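The box under the kitchen counter

When Ebony Henare asked her landlord's smart meter supplier for a copy of everything it held on her, she expected a few pages of electricity readings. The file that came back ran to 153 pages. It listed when her heating came on, when her phone joined the home network, and the nights she had been away.

The supplier, Jeltis, had installed a small gray hub in each of the 70 apartments in her building. Tenants were told it would help lower their bills. The lease mentioned it in one paragraph, near the end, under "building services."

"I signed for a meter," Henare says. "I read that paragraph again afterward and I still couldn't tell you what it allows."

Her complaint is now with the regional data protection authority, along with those of two neighbors. The question it raises is a narrow one. If a tenant has to accept a device in order to rent a home, can that acceptance count as consent?

Jeltis says it does not rely on consent at all. In its written reply, the company argues that it has a legitimate interest in managing energy use across the building, and that the landlord, Hebden, decides which features are switched on. Hebden says the settings were chosen by Jeltis when the hubs were put in. Each names the other as the party responsible for answering tenants' requests. 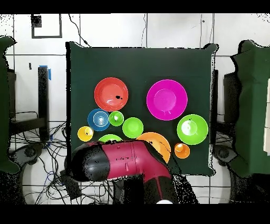 Plates and bowls on a green cloth. Kitchens are among the rooms where connected devices are now common.

The readings themselves are not very revealing one at a time. A single figure shows that power was used at 7 a.m. Over several months, the same figures show what time a person gets up, how often they cook and whether someone else has started staying over. Henare's file contained a column headed "occupancy," with a score for every hour of the day.

It also showed that some of those scores had been passed to a third company, Ukex, which sells forecasting software to energy traders. Jeltis describes the data as anonymous. Henare's lawyers dispute this. The records carried a hub number, they say, and a hub number points to one front door.

Other firms have taken a different route. Calora, which makes a competing hub, keeps hourly readings on the device and sends out a monthly total. A tenant can wipe the rest by holding down a button. The company says this costs it some business with landlords who want more detail.

Henare's building has since offered tenants a way out. They can have the hub removed for a fee of $220, paid in advance, and go back to manual readings. She has not taken it up, and her lawyers have asked the authority to look at the fee as well.

A preliminary view is expected in October. Until then, the hub stays where it was fitted, under the counter next to the water valve. Henare has asked for a second copy of her file, covering the months after she complained.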